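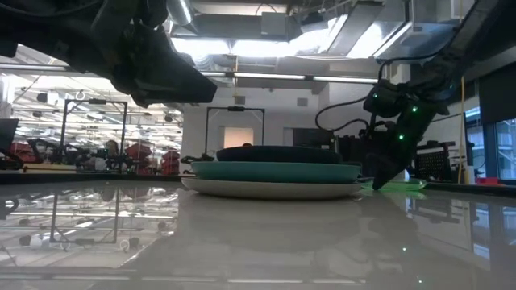

Ifeanyi Aliyu
January 14, 2020

Right. Long one on stacked plates and why our planner has been sulking since we moved to two arms. Thread.

Stack is white plate, teal plate, small dark dish on top. Job for the planner: dark dish off first, then teal, then white. Easy for a person. Horrible for a depth map.

Problem 1, shiny table. Gloss top throws the window straight back up and the segmenter keeps wanting a second object down there. Have masked anything below the table plane, with a 5 mm margin. Crude. Works in replay, not pushed yet.

Problem 2, the dark dish. Seen nearly edge-on it's a black sliver and depth drops out across most of it. So the pose fit grabs the teal rim instead and cheerfully reports the whole stack as one fat plate. Confidence 0.993, thanks for that.

Ladi Isah's idea: stop fitting the stack in one go. Fit the top thing, subtract it, fit the next. Slower but the errors stop piling into each other. Branch is called norno-peel, please don't merge it, there is a print statement in the inner loop.

Now the arms. Right arm down low by the white plate, left one parked up high. That's a start state the old planner hated. It treated the low gripper as an obstacle for the left arm but never thought of just moving the right one out the way first.

New version plans both together for the first 2 seconds then splits. Joint space gets big fast so I've capped it at 50 samples a step. Junaid Mengal thinks the cap is too low. Junaid may be right, I haven't swept it.

Cables!! Collision model had the links and the grippers and no cables at all. Look at the loop by the right wrist. Have put a fat capsule round it for now. Costs us a few good paths but I'd rather lose those than snag one.

Somebody asked whether the capsule follows the wrist. It does, badly. It's rigid, teh cable isn't. Swinging the last joint makes the capsule go places the real thing never would. Apinya Chantharasri has a bendy version in Trarudis, waiting on her tests before I touch it.

Also the green see-through thing by the right gripper tip. Depth is nonsense on it, reads as table half the time. Added a "don't know" class to the voxel map so the planner goes round instead of guessing. Should of done that months ago.

Still to do: sweep the sample cap, log which arm gave way and why, sort the replay viewer so it stops drawing the left arm mirrored (sorry Olanrewaju, that was me).

Config and the replay script are in the Zovach repo under planner/stack. Needs the January build, the older one reads the margin as metres and you'll get a very empty table.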